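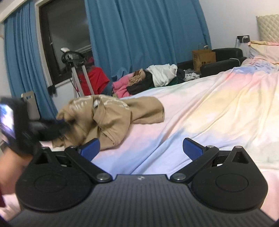

*Fig. 1. A garment before folding, on the bed. Find the straight hem first.*

## Unit 5: Folding on a bed

Notes to the practical class, Household Skills course. Please read them before you come, and bring one garment from home which you normally find annoying to fold.

### 5.1 Where we are in the course

In the last unit we folded on the long table. A table is hard, flat and has the right height, so almost any method works on it. At home most people fold on the bed, and a bed behaves differently. It is soft, so the cloth sinks a little when you press. The sheet also moves together with the garment, and a wrinkle in the sheet can come through into the fold. For this reason we give the bed its own unit.

My colleague Siobhán Ní Mhurchú, who taught this part before me, always made the students pull the sheet tight as the first task. I have kept this only for the second half of the class. In the first half you will work on the sheet as you find it, rumpled or not, and you will notice yourself what difference it makes.

### 5.2 Reading a crumpled garment

Look at Fig. 1 again. The tan-brown cloth is bunched at the left and in the middle, but to the right it becomes flatter and ends in a wide section with a straight hem. This is the kind of place where you should begin. A beginner usually takes the garment at the highest point of the heap and shakes it. Sometimes it works, but often the garment only falls down in a new heap.

The order I recommend:

1. Find a straight edge. A hem is best, a side seam is second best.
2. Follow the edge with two hands until you come to a corner at each end.
3. Hold the corners and draw them apart slowly, close to the bed.
4. Only now open the bunched part, from the hem towards the other end.
5. Smooth with the flat of the hand, from the middle to the outside.

Print is also a help. Lettering normally stands on one outer face of the garment, and when you see it bend or disappear, there is a fold at this place. In Fig. 1 the white lettering runs in a curve along the upper part of the cloth and cannot be read in this state. When the cloth lies flat the line of the letters should be even again. I use it as a simple check — if the letters are still wavy, there is cloth caught underneath.

### 5.3 The fold itself

We use the same fold in thirds as in Unit 4. On a bed there are three changes:

- Stand at the long side of the bed, with the hem towards you or to your right hand. Do not lean over from the foot end.
- Lift the cloth over, do not slide it. Sliding pulls the sheet along.
- Press each fold with the forearm. The fingertips make small holes in a soft surface and the fold line becomes crooked.

A printed garment is folded with the print outside, so that you can recognise it in the drawer. If the print is thick or rubbery, put the fold lines beside it where possible. A line pressed through the print for a whole winter can crack it.

### 5.4 Exercises in class

**Exercise A.** Work in pairs. One student drops the garment on the bed, the other one must say where the hem is before touching anything. Change roles after each try.

**Exercise B.** Fold your own garment on the rumpled sheet, then open it, pull the sheet tight and fold again. Lay your ruler on the folded edge both times and write down the difference in your notebook.

**Exercise C.** Only for those who have finished. Fold with the eyes closed, from step 2 on. It is slow, but the hands learn much from it.

### 5.5 Homework and practical matters

Fold 50 pieces at home before the next unit. Socks and underwear do not count. Write a short report (200 words is enough) on the piece that gave you the most trouble, and what you changed the second time.

The report goes in the tray by the door of the Aryee room. Whoever misses the class in March can repeat it with the evening group, but please tell me before.

Zoltán Lakatos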